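Let the hand do the teaching

Posted 2020-07-31 by Meinrad Prantl

I have spent enough hours showing robots what to do that I have an opinion on how it should be done, and it is not the one I started with. When I joined the manipulation group at Sirkley we taught everything by remote control. You sat at a desk with two handles, watched three video windows, and moved a pair of arms in the next room. It works. It is also slow, and it makes skilled people clumsy.

Take something as plain as picking up a drinking straw. With your own fingers it takes no thought. Over remote control, a new operator will miss it, crush it, or push it off the table. By the end of a shift most people can do it, but what they have learned is how to drive the arm. The recordings show that. They are full of pauses and small corrections, and a policy trained on them will copy the pauses too.

Hand-held grippers take the arm out of the recording session. You carry the jaws yourself, one in each hand, with printed markers on them so that the cameras can work out where each one is. You stand at the table and do the job.

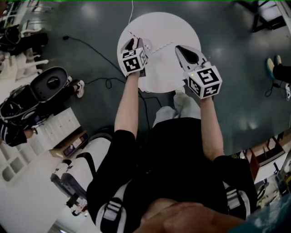
What you lose

Raffaele Russo and I have argued over this since December. He runs the remote stations at Ackah and he thinks I am too easy on the hand-held method. His main point is a fair one. A person leans, twists at the waist and reaches around things in ways a fixed arm can't. Record a motion like that and you have a good demonstration of something the robot will never be able to do. On our first straw set we kept 100 recordings out of 200. Most of the rest asked for a wrist angle the arm could not reach.

His second point is about feel. He says a remote operator at least learns the limits of the machine, and I agree. I now ask everyone to spend a day on the Grikby arm before they pick up the hand grippers. They come back moving slower and keeping their elbows in, and far fewer of their takes get thrown out.

Where I come down

I would still start by hand. Our current set has 2,218 demonstrations, and we could not have paid for that many at a remote desk. The motions are smoother and the people doing them are less tired at the end of the day.

Remote control should be kept for the last part of the work, when the robot fails at one particular step and you need examples on the real arm of how to recover. For straws, 80 of those were enough for us. Raffaele would want more, and he is welcome to collect them.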